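July, Bretiscombe, morning shift notes

Gold cloth again, the heavy one with the scroll border. I asked Kilian Steiner to stay with me for the first folds because he knows this fabric better from the Drerngate laundry, where he folded by hand for years. We set the pads to 21 and left the speed as it was.

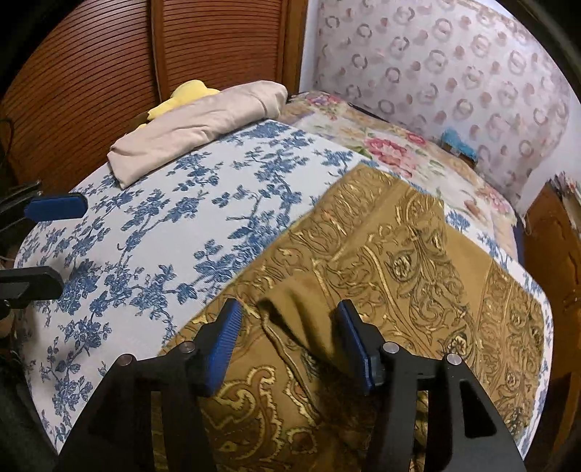 Gold cloth on the blue flower sheet, fold standing between the fingers.

Kilian's remark, I write it so I don't forget: before, he felt with his thumb where the seam is. Now he must say it in words to whoever sits at the Moser desk, and the words are slow to find. He is less tired in the shoulders — more tired in the head.

Juma plan says up to 150 folds per shift. I think this is too many for one person watching. To ask: can the watcher change after each break? Also the pad order, part 507, is still open.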